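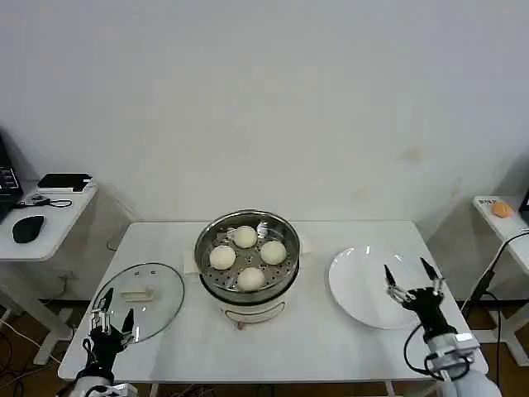
Rádio Stellirura
Lista de verificação de segurança: estúdios e régie

Data da inspeção: 4 de fevereiro de 2021
Responsável pela inspeção: Maëlle Carrier
Responsável pela emissão: Raymonde Friesen
Âmbito: Estúdio 1, Estúdio 2, régie central, sala técnica e corredor de acesso
Motivo: verificação prévia à gravação da série documental «Vudbridge», sobre a história do pensamento político

Classificação: C = conforme; NC = não conforme; O = conforme com observação; NA = não aplicável.

1. Acessos e evacuação

1.1 Saídas de emergência desobstruídas: NC
Duas caixas de transporte de equipamento encontravam-se junto à porta corta-fogo do corredor. Foram retiradas durante a inspeção. A situação já constava do relatório anterior.

1.2 Sinalização fotoluminescente legível: C

1.3 Planta de emergência atualizada e afixada: O
A planta do Estúdio 2 ainda representa a antiga divisória da cabina de locução. Substituir até abril.

1.4 Abertura das portas acústicas pelo interior, sem chave: C
A porta do Estúdio 1 exige esforço considerável. Recomenda-se a afinação da mola.

2. Instalação elétrica

2.1 Quadro elétrico identificado e acessível: C

2.2 Disjuntores diferenciais ensaiados: C
Ensaio pelo botão de teste, com disparo em todos os circuitos.

2.3 Cabos no pavimento protegidos por calha: NC
O cabo de auscultadores destinado aos convidados atravessa a zona de passagem do Estúdio 2. Prazo de correção: 20 dias.

2.4 Extensões ligadas em série: NC
Verificada uma ocorrência sob a mesa de mistura Fotov. Instalar tomada fixa adicional.

2.5 Alimentação ininterrupta da régie: O
A autonomia não foi medida, por se encontrar a decorrer emissão em direto. Ensaio a marcar com a Raymonde Friesen, fora do horário dos noticiários.

3. Incêndio

3.1 Extintores dentro da validade e com selo intacto: C

3.2 Extintor adequado a equipamento elétrico na sala técnica: C

3.3 Detetores de fumo operacionais: O
O detetor da régie respondeu ao ensaio. O aviso luminoso no interior do Estúdio 1 não acendeu; como o sinal sonoro é ali desligado durante as gravações, a reparação deve anteceder a primeira sessão.

3.4 Revestimentos acústicos com certificado de reação ao fogo: O
Falta o certificado dos painéis fornecidos pela Türkmen. Pedido enviado ao fornecedor.

4. Condições de trabalho

4.1 Nível máximo dos auscultadores limitado: C

4.2 Braços de microfone fixos e sem folga: C
Reapertado o braço da posição 2.

4.3 Ventilação das cabinas: O
Filtros com acumulação de pó. Prever pausas entre episódios enquanto não forem substituídos.

4.4 Proteções de microfone individuais ou higienizadas: C

4.5 Estantes do arquivo sonoro fixadas à parede: NC
A estante das bobinas, com carga máxima indicada de 200 kg, não tem fixação superior. Interdita a colocação de novo material.

5. Parecer

Autorizada a utilização do Estúdio 2 para leituras e ensaios de voz. A gravação no Estúdio 1 fica condicionada à resolução do ponto 3.3. As não conformidades 2.3, 2.4 e 4.5 serão objeto de nova visita, devendo o serviço técnico comunicar por escrito a conclusão dos trabalhos, com referência ao processo 145.

Maëlle Carrier
Segurança e Instalações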